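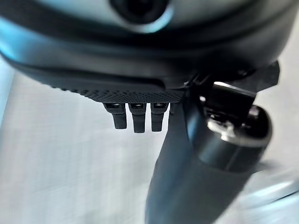

Brustham, 5/6/22

How to Get a Crackly Crust on No-Knead Bread

I've been baking this loaf every week since December and I still get excited when the lid comes off! You need a heavy pot with a lid, a big bowl and a bit of patience. The mixing takes 10 minutes and the dough does the rest while you sleep.

Stir together 400 grams of bread flour, 300 grams of cool water, a teaspoon and a half of salt and a good pinch of instant yeast. It will look like a shaggy mess – perfect. Cover the bowl and leave it on the counter overnight.

In the morning, tip the dough onto a floured board, fold the edges into the middle and flip it over. Let it sit on parchment for an hour. Halfway through, put the empty pot in the oven and heat it to 450°F.

Now the fun part! Lower the dough in by its parchment, slash the top and put the lid on. Bake for 30 minutes covered, then 15 more with the lid off, until it's a deep brown (go darker than you think you should).

Bảo Phan wrote in to ask about rye. Swap in 5 tablespoons of it for the same weight of white flour and add a splash more water. Cool the loaf on a rack for an hour before slicing, and listen to it crackle!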